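27th May

Spent most of the day with the new grip rules from Sayce, all 28 pages of them, and I am less convinced than I was at breakfast. The first half is about who may approve a simulated run and what they have to write down when they do. The second half is supposed to be about handling and it spends most of its length defining the word "contact." I read the definition four times. By it, a bottle standing on a table is being handled by the table.

The part everybody at Momia likes is the 600 rule. Run a task 600 times in the simulator, have no more than 2 drops, and you may move to the real arm with the guard down to the lower setting. I asked on the morning call where 600 came from. Vindis had it in their old checklist, I was told, and Trudura copied it from Vindis, and now Sayce has copied it from Trudura and put it in a box with a border around it. So three firms agree, which sounds fine until you notice that it is one number that has been photocopied.

I don't mind a number. I mind what it lets people skip. Our bottles in the simulator are all the same bottle. Same weight, same friction, same spot give or take a finger's width. Running that 600 times tells me the software can repeat itself. In February we had a task pass with no drops at all and then the real arm could not hold a bottle with a bit of condensation on it - and the paperwork for that one was perfect. I know because I did the paperwork.

Section 13 asks for a "representative view" to be kept with every approval. One view, picked by the person asking for the approval. I would make it a different person, and I would make them pick the worst one. Wrote that in the margin and then typed it up as a comment, more politely. I also asked for the object to be changed between runs (weight first, then surface), and for a drop to count even when the arm picks the thing up again. At the moment a recovered drop is a "corrected event," and it goes in a column that is left out of the total.

Went back to the bottle task after lunch, mostly to have something in front of me while I argued with the text.

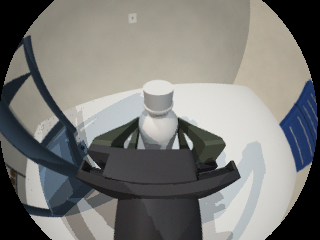 3 min read

Fingers up on both sides of the bottle, plain off-white thing with no label on it, and from the wrist I can't see the bottom of it at all. The housing is in the way. So if the rule is that the reviewer checks the base is clear before the lift, and it is, section 9 says so in bold, then the reviewer needs a second view from the side. This one won't do it. Sayce allows the wrist view alone. I suppose whoever wrote section 9 and whoever wrote the camera annex have not met.

Comment sent before I left. I expect a thank you and no change. Will keep doing the side view on ours whatever they decide, and will log recovered drops as drops, and if our totals look worse than Trudura's then they look worse.

Need to find the February sheets before the next call. I think they are in the old folder, under the wrong task name.

2 comments 13 shares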